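Zips, again

So it's December, it's dark by four, and I've spent most of this month teaching software where a zip is. Finding the bag is easy enough. Finding a dark zip on navy fabric with a wrist camera is another matter, and Caten (our perception stack, named by Cecilia after a long lunch) was very keen on seams. Any seam. It loved a seam!

What sorted it was splitting the job in two. First we get a rough line from further back, then we move in close and look again for that fine repeating ridge of teeth, which a row of stitching doesn't have. I threw out 77 of my training crops for being labelled wrong (my labels, sadly) and retrained on the remaining 773. The second look now costs us 11 milliseconds, and I can live with that.

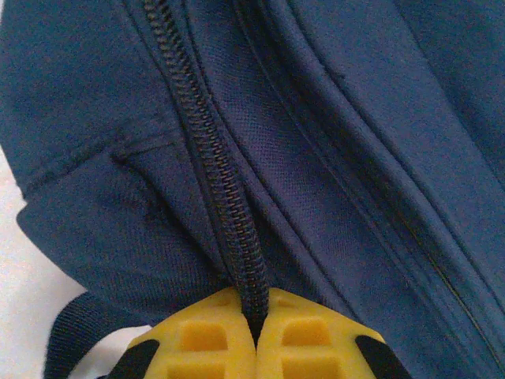 Following the line

With the teeth between the yellow fingers, the planner takes over, and it's a bit of a worrier. Kwesi wrote it to follow the curve of the zip in short hops, asking Caten for a fresh direction after each one -- lovely on a flat bag, less lovely when the fabric folds over and there's a second zip nearby to be tempted by. I've added a penalty for sudden changes of direction and bumped the replanning limit to 1000, mostly so it stops giving up while I'm making tea.

Next job is the logging. Afia wants the grip force and the camera stamped with the same clock, and she's right, I've been putting it off since Jorncombe.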